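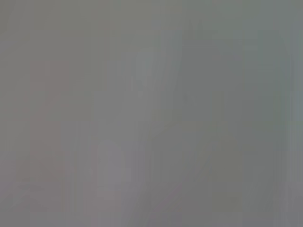 Osora, 05/04/2023

Ulent opens new paint mixing hall in Osora

The paint maker Ulent has opened its second mixing hall in Osora. The hall is used for interior wall paints and will supply shops and painting companies in the region. With the opening, 28 new jobs were created, and 5 places for trainees are planned from January.

Until now, all interior paints of Ulent were mixed at the older plant in Wyss. Customers in Osora had to wait up to nine days for special colors. The company expects that most of these orders will now be delivered within two days.

"Our customers asked for this for many years," says Abdul-Rahman Quaye, managing director of Ulent. "A painter who has run out of one color on a Tuesday job cannot wait until the next week. I am very glad that we can finally give a better answer."

Together with the hall, the company presents its new color range Mavness. It includes 238 colors, of which 49 are grays and warm neutrals. All colors can be ordered in matte and in satin, in small and large buckets. 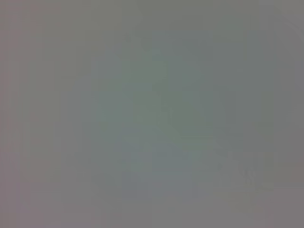

Muted gray with faint greenish and pinkish tints.

The color range was prepared by Panagiotis Zupan, head of color development. According to him, gray is still the most requested group in the company's shops, but customers have become more exact in their wishes. "They bring a piece of fabric or a floor tile and want the wall to go together with it," he explains. "For this we need many small steps between the colors."

Free color cards can be picked up in all Ulent shops. Painting companies can also ask for a sample box by telephone or through their usual sales contact. The plant in Wyss stays open and will continue to produce exterior paints and primers.

Press contact: Ulent, Communications Office, Osora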